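Marmalade takes two days. Most of that is waiting, so a Saturday afternoon and the following morning will do. This method makes a medium-cut marmalade with a soft set. It works with bitter oranges when you can get them and with ordinary thick-skinned oranges when you can't, as long as you add the lemons.

## What you need

- 926 g oranges, weighed whole
- 2 lemons
- 2 quarts water
- 3 pounds granulated sugar
- A heavy pot that holds at least 6 quarts
- A square of muslin and kitchen string
- Clean jars with new lids
- A small plate, kept in the freezer

The odd weight comes from the first batch I wrote down, which was one full bag from the Turdale market. A little over or under is fine.

## Day one: cut and soak

1. Scrub the fruit under warm water. If it has been waxed, pour hot water over it first and rub it with a cloth.
2. Cut the oranges and lemons in half and squeeze them. Pour the juice into the pot through a strainer and keep the seeds.
3. Scrape the loose membrane out of the shells with a spoon. Put it on the muslin with the seeds and tie it into a bag. Leave the string long enough to fasten to the pot handle.
4. Slice the peel. Strips the width of a matchstick cook evenly. Wider ones need another half hour on day two.
5. Add the peel, the bag, and the water to the pot. Press the bag under the surface, cover, and leave overnight in a cool place.

## Day two: cook

1. Bring the pot to a boil, then turn it down to a bare simmer. Cook uncovered until a strip of peel squashes easily between finger and thumb. Allow up to two hours.
2. Lift out the bag and let it cool in a bowl. Squeeze it hard over the pot. The thick, cloudy liquid that comes out is the pectin.
3. Add the sugar and stir over low heat until you can't feel any grains on the bottom. Peel that is still firm at this point will stay firm, so check it before the sugar goes in.
4. Turn the heat up to a rolling boil. Start testing after 15 minutes.
5. To test, drop a teaspoon on the frozen plate and wait a minute. Push it with a finger. If it wrinkles, take the pot off the heat. If it runs, boil for another five minutes and test again.
6. Skim off the foam and let the marmalade stand for 15 minutes. Stir once to spread the peel, then fill the hot jars, leaving a quarter inch at the top.
7. Wipe the rims, put on the lids, and process in a boiling water bath for 10 minutes. Add time if you live at high altitude.

## Choosing the fruit

Pick oranges that feel heavy and firm. Brown mottling on the peel is common and doesn't matter if the skin under it is sound. Soft spots and mold do matter, and I throw that fruit out.

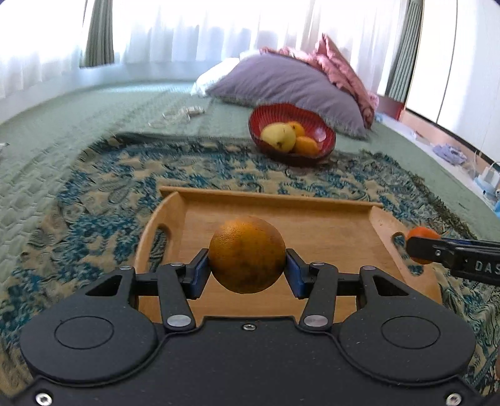 ## If it doesn't set

Leave the jars alone for two days first. Some batches are slow. If it is still runny, tip everything back into the pot with the juice of another lemon, boil, and test as before. Use new lids the second time.

Store sealed jars in a dark cupboard for up to a year. Once opened, keep them in the refrigerator.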